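Über uns

Die Fußballschule Birkitz ist ein privater Trainingsanbieter mit Sitz in Dediritz. Wir arbeiten mit Kindern und Jugendlichen zwischen 5 und 17 Jahren, die meisten davon spielen nebenher in einem Verein, und dort sollen sie auch bleiben. Gegründet wurde die Schule im Jahr 2000, damals noch als Feriencamp auf dem Nebenplatz. Den Namen haben wir von dem Feldweg, an dem dieser Platz lag.

Wer nach Fußballschulen sucht, findet viele Versprechen. Der Weg zum Profi, das Training der Großen, die Methode aus Spanien oder aus den Niederlanden, je nachdem, wer gerade ein Turnier gewonnen hat. Wir haben uns das lange angesehen und glauben nicht viel davon. Ein Zehnjähriger, der zweimal die Woche gut trainiert, wird wahrscheinlich ein besserer Zehnjähriger. Was er mit achtzehn ist, wissen wir nicht, und wir misstrauen jedem, der es zu wissen meint.

Was wir machen

Unser Angebot ist überschaubar. Es gibt das Techniktraining am Nachmittag, das Torwarttraining in kleinen Gruppen und die Feriencamps zu Ostern und im Sommer. Im Februar, wenn die Plätze meist nicht bespielbar sind, gehen wir in die Halle und machen dort auch die Theorieabende für die älteren Jahrgänge. Zu denen kommen wir gleich noch.

Im Techniktraining wird gespielt. Das klingt selbstverständlich, ist es aber bei Anbietern, die pro Kind und Stunde abrechnen, oft nicht. Hütchenparcours sehen vom Spielfeldrand gut aus, Eltern filmen sie gern, und die Kinder werden im Parcours tatsächlich schneller. Ob sie deswegen im Spiel den freien Mitspieler sehen, ist eine andere Frage. Wir haben die Stangen und Leitern noch im Container und benutzen sie zum Aufwärmen. Der größere Teil der Einheit besteht aus Drei gegen Drei und Vier gegen Vier auf kleine Tore, mit wechselnden Regeln.

Bartosz Marciniak hat die sportliche Leitung. Er hat in Polen unterklassig gespielt, lange eine B-Jugend trainiert und in dieser Zeit so ziemlich jede Trainingsmode mitgemacht, die es auf Lehrgängen zu holen gab. Übrig geblieben ist davon wenig. Wenn er etwas erklärt, dann kurz, und wenn eine Übung nach ein paar Minuten nicht läuft, wird sie abgebrochen. Das irritiert manche Eltern beim ersten Mal.

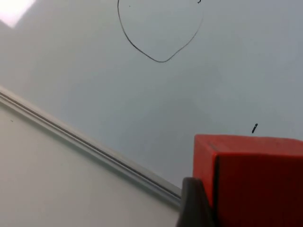 Die Theorieabende sind freiwillig und richten sich an Spielerinnen und Spieler ab der C-Jugend. Wir besprechen Spielszenen, Abseits, Raumaufteilung bei Standards, und wir reden über Schiedsrichterentscheidungen, auch über die, die zu unseren Gunsten falsch waren. Länger als eine Schulstunde dauert das nicht. Ob Taktikunterricht in diesem Alter viel bringt, darüber sind wir uns im Team selbst nicht einig. Bartosz hält ihn für nützlich, solange die Jugendlichen mehr reden als er. Hwa-young Nam, die das Torwarttraining leitet, würde die Zeit lieber auf dem Platz verbringen und sagt das auch.

Hwa-young ist über den Frauenfußball an der Universität zu uns gekommen und hat das Torwarttraining neu aufgebaut. Vorher lief es so mit: ein Trainer, ein Tor, eine Schlange von Kindern, die aufs Hechten warteten. Heute arbeitet sie mit höchstens vier Torhütern gleichzeitig. Viel Fußarbeit, viel Mitspielen, verhältnismäßig wenig Flugparaden. Wer wegen der Flugparaden kommt, ist manchmal enttäuscht.

Was wir nicht machen

Wir vermitteln keine Probetrainings bei Profivereinen. Wir haben keine «Partnerschaft» mit einem Nachwuchsleistungszentrum, und wir werben nicht mit ehemaligen Teilnehmern, die es irgendwohin geschafft haben. Ein paar gibt es, aber die hatten Talent, fahrbereite Eltern und gute Vereinstrainer. Unser Anteil daran lässt sich schlicht nicht ausrechnen.

Leistungsdaten gehören auch in dieses Kapitel. Vor einigen Jahren haben wir uns für eine Saison auf das Auswertungssystem Pravano eingelassen -- Westen mit Sensoren, Sprintwerte, ein Punktestand für jedes Kind. Am Ende lagen 57 Profile vor, mit Kurven und Farben. Die Trainer haben die Profile durchgesehen und nichts gefunden, was sie nicht schon wussten. Die Kinder dagegen haben sehr genau gewusst, wer in der Rangliste unter ihnen stand. Wir haben den Vertrag auslaufen lassen. Falls es irgendwann eine Untersuchung gibt, die uns eines Besseren belehrt, lesen wir sie gern. 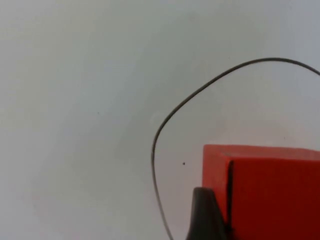
Einzeltraining bieten wir nur nach Verletzungen an, in Absprache mit der Physiotherapie und für einen begrenzten Zeitraum. Anfragen nach einem dauerhaften Privattrainer lehnen wir ab. Fußball ist ein Mannschaftssport, und ein Kind, das jede Woche allein mit einem Erwachsenen Pässe übt, fehlt in dieser Zeit vermutlich auf irgendeinem Bolzplatz.

Die Sache mit den Turnieren

Jedes Jahr fahren wir mit einer gemischten Auswahl zum Whitfield-Turnier. Dort geht es um einen Wanderpokal, und dort sieht man auch, wie schnell gute Vorsätze verschwinden, wenn es im Halbfinale unentschieden steht. Unsere eigenen eingeschlossen. Wir haben deshalb festgelegt, dass alle mitgereisten Kinder mindestens die halbe Spielzeit bekommen, auch im Finale, falls wir wieder einmal eines erreichen. Die Regel hat uns schon Spiele gekostet. Zwei Familien haben sich deswegen abgemeldet, andere sind gerade deswegen gekommen. Sie bleibt vorerst bestehen.

Geld

Wir sind ein Wirtschaftsbetrieb und kein gemeinnütziger Verein. Das steht bei vielen Anbietern nur im Impressum. Die Beiträge bezahlen Platzmiete, Hallenzeiten, Versicherung und die Honorare der Trainerinnen und Trainer, und am Jahresende soll etwas übrig bleiben. Es gibt ein Probetraining ohne Kosten und danach einen Vertrag, der monatlich kündbar ist. Aufnahmegebühren gibt es keine, eine Pflicht zum Trikotkauf auch nicht. Wer im eigenen Vereinstrikot kommt, kommt im eigenen Vereinstrikot.

Geschwister zahlen weniger. Wenn der Beitrag ein Problem ist, bitte ansprechen, am besten direkt bei Bartosz und am besten vor der Anmeldung. Bisher hat sich meistens etwas finden lassen, garantieren können wir es nicht.

Zusammenarbeit mit den Vereinen

Das Verhältnis ist gut bis durchwachsen. Manche Jugendleiter sehen in uns eine Ergänzung, andere jemanden, der ihnen die Kinder müde macht. Der zweite Einwand ist nicht aus der Luft gegriffen. Wer schon dreimal in der Woche trainiert und am Wochenende spielt, braucht uns nicht, und das sagen wir den Eltern im ersten Gespräch. Vor Pflichtspielen trainieren wir am Vorabend grundsätzlich nicht mit Vereinsspielern der betroffenen Jahrgänge.

Kontakt

Das Büro in Dediritz ist nachmittags vor dem Training besetzt, ab 17 Uhr stehen wir auf dem Platz und gehen nicht ans Telefon. Schriftliche Anfragen beantworten wir in der Regel innerhalb einer Woche, in den Ferien dauert es länger. Für ein Probetraining reichen Name, Jahrgang und Verein des Kindes. Spielvideos bitte nicht mitschicken -- wir schauen sie nicht an.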